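Rondwood Breakfast and After-School Program
Progress report to the Zandau Fund, second period
Prepared by Skye Leckie, program lead

Sorry this is a bit rough. Wanted it in your inbox before the August break and the numbers from the last site only came in at lunchtime. Abla Bitar has checked the money part, the rest is me.

Where we are

Enrollment stands at 46 children across both sites. Target in the grant letter was lower for this stage so we are ahead, mostly thanks to the school office on the Rondwood side putting the form in with the regular enrollment packet. Waiting list at Rondwood only. Rameo Street still has places, mornings especially.

Mornings open at 7:15, doors close at 8:20 and we walk the younger ones over. Afternoons run until 5:45. We tried staying open to 6:15 for a month and hardly any families used it, so we dropped it and moved those staff hours to the morning, where we were stretched thin. Parents were told by letter and text. Two complaints, both sorted by phone.

Staffing

Kiều Cao started as kitchen lead in the spring and has made a big difference. She rewrote the ordering so we buy once a week from one supplier instead of running out for odds and ends. Tùng Triệu moved from afternoons to site coordinator at Rameo Street. His old post was empty for five weeks, which is the main reason the homework club there got off to a slow start. It is filled now.

All staff have current food handling cards. First aid renewals are booked for three people, one outstanding (mine).

Food

Menu is settled. Oatmeal or eggs, toast, milk, fruit every day. We had planned on yogurt cups but the price went up twice and the kids left half of it. Fruit goes much better when it is cut up and put out in bowls. Whole apples came back with one bite out of them, whole bananas ended up in backpacks and we heard about it from teachers. Kiều also swapped the afternoon crackers for bread and spread, cheaper and more filling.

Allergy sheets were redone for every child. One copy in the kitchen, one in the sign-in binder, one with the site coordinator. We had a gap at Rameo Street where the binder copy was out of date. Caught it at the monthly check, no child affected, and the sheet now gets a date written on it each time it's changed.

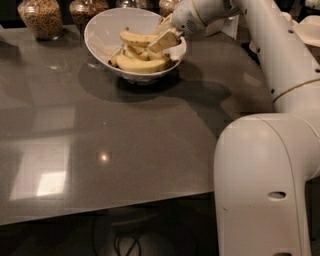

Banana pieces in a white bowl, on the dark gray countertop.

Food waste is down. We don't weigh it so I can't give you a proper figure, but we put out fewer trash bags per week at both sites and the order is smaller for the same number of kids. Will try to have something better than trash bags for the final report.

Homework club

Slow start at Rameo Street as above, good at Rondwood. Reading partners are the part that works best. Older students from the Urbonaitė School come twice a week and read with the younger ones for 20 minutes, then it's outside time. Tươi Vũ set this up with the school and handles the schedule. 16 student partners signed up, not all come every time, exam season was thin.

Math help is weaker. We have one person who is confident with the upper grades and when she's out we basically do worksheets. I would like to use some of the training line for this, see below.

Families

Held two family breakfasts. First was packed, second was the same morning as the school concert rehearsal, our mistake, should of checked the calendar. Feedback cards asked what people wanted changed. Main answers: later pickup (see above, we tried it), more outside time, and a clearer way to report absences. That last one was fair. There is now one phone number for both sites, and the message gets checked at 7:00 and again at 2:30.

Translation of the enrollment form into Vietnamese and Arabic is done. Tươi and Abla did the first drafts and the school's translator checked them. The rules page still needs doing in both.

Money

Spending is under budget on staff (the empty post) and over on food, by a bit. Abla's spreadsheet is attached seperately. Points to note:

Kitchen equipment line is fully spent. Toaster and two storage racks came in on quote. The fridge repair at Rameo Street cost $300, which was not planned. Took it from contingency.

Transport line is nearly untouched. We budgeted for a van on field trip days and so far have walked or been given seats on the school bus.

Training line, half spent.

Request: please let us move what is left in transport, apart from enough for one summer trip, into food and training. Abla can send a revised budget the same day if you say yes. We would need an answer before the fall orders go in.

Problems and risks

Rondwood kitchen access. We share it and the lease is up for renewal at year end. The building manager says he expects no change but we don't have that in writing. Tùng is chasing.

Waiting list. We can't take more children at Rondwood without another adult in the room. Some families might be ok with Rameo Street if there was someone to walk the kids between sites. Looking at that for fall.

Attendance records. Paper at one site, tablet at the other, and putting them together takes me most of an evening each month. Want both on the tablet by the start of the school year.

Next period

Reading partners restart in the second week of term. New math helper, if the training move is approved, otherwise we share the one we have between sites. Rules page translated. Lease letter. Cold breakfast trial for the really early arrivals so that Kiều isn't cooking twice. Family breakfast, date checked against the school calendar this time.

Site visits are welcome any morning. 7:40 is best, everyone is eating and it's before the walk over. Call the office first so we can put you on the sign-in sheet.

Attached: budget spreadsheet, attendance by month, feedback card summary. The allergy policy is the same one you have on file.

Skye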